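Odds and ends tins – sort by type or leave mixed?
Storage and Sorting > Small items

torvik_r
Posted May 21, 2019
I have four tins of small household items with no fixed place. Each is a former biscuit tin, rectangular, lid kept underneath. At present they are mixed. Retrieval time is poor and I am considering splitting them by material: metal, plastic, fabric, paper. Has anyone run a system like this for longer than a few months?

BAnsah
Ran it for a year. Sorting by material fails on anything made of two materials, and most things are. A pencil sharpener went into metal, its twin with a plastic shell went into plastic, and I had to check both tins every time. Sort by the room the item gets used in.

torvik_r
Noted. Room of use has the same fault for scissors and tape, though.

wilmer_restrepo
I would leave them mixed and limit the volume instead. One open tin on the table, one layer deep where possible, everything visible from above. Mine is a pink one and holds toy cubes, a measuring spoon, a small carton, a bit of patterned fabric and a knotted length of pink foam. 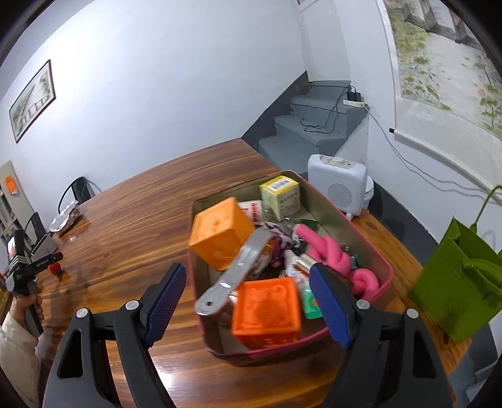
The rule is that the lid must close without pressing. When it doesn't, the contents go out on the table and each item is either returned to a drawer or thrown away. That takes me less time than maintaining categories.

BAnsah
A measuring spoon has a category. It goes in the kitchen drawer.

wilmer_restrepo
It goes there when the tin is emptied.

BAnsah
Then the tin is a delay, and in the meantime somebody is baking without a spoon.

Lovisa_O
Both methods work at different sizes. Below 50 items I don't sort. Above that I use shallow trays with dividers – the Zillau ones fit a standard drawer, the Flirard ones are 4 mm too wide for mine, so measure first. Cartons should be flattened or thrown out in either case, as they use up volume and hide whatever is behind them.

wilmer_restrepo
Agreed on cartons in general. I keep one if I still need the barcode for a reorder.

Lovisa_O
Cut the label off and keep that.

aslak_t
Roald, you have 138 items in the first tin alone, I helped you list them. Wilmer's rule won't hold until you have reduced that.

torvik_r
Correct. I will do the reduction first, then try one mixed tin in the hall and trays for the rest. Does anyone know the internal depth of the Zillau tray?

Lovisa_O
50 mm.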